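Ironing and folding corner, August

134 shares | 8 comments

A short gallery from the back room, where the shirts get sorted before they go on the shelf. The work surface is padded and covered in gray fabric, and it is kind to buttons. Light blue shirts are the bulk of the pile this month.

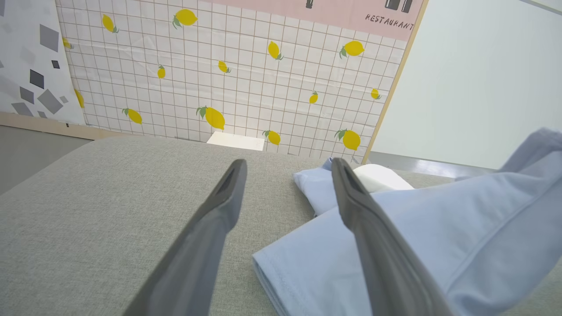

Light blue on gray. 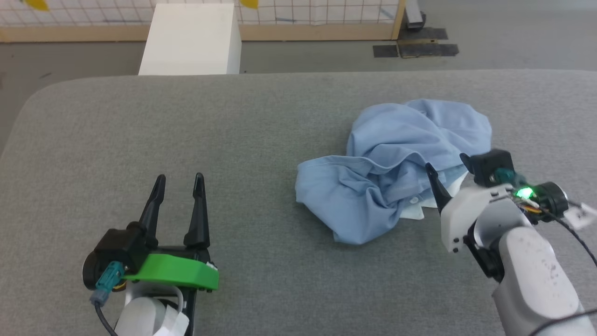
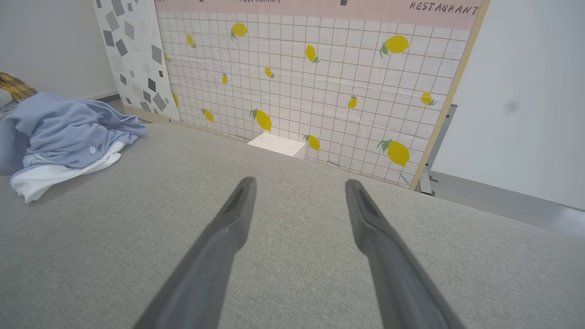

Sorting comes first. Shirts with buttons go in one stack and pullovers in another – mixing them only means doing the job twice. Whites are kept apart once they have been folded.

For the fold, lay the shirt face down with the collar away from you. Smooth it from the middle out to the sides, bring the sleeves in, then fold up from the hem in 2 turns. Fasten the top button before you start or the collar will slump on the shelf.

The gray cover came from Brandão and has been washed many times. It picks up lint, so we go over it with a roller at the end of the morning. The bins under the window are from Kora. They hold one stack each, and the lids are not much use.

We finished 147 pieces in August, most of them shirts. Plaid and heavier cottons take longer and usually wait until the afternoon. The next gallery will cover the shelves and the labels we use on them.

Like (147) | Share | Comments (8)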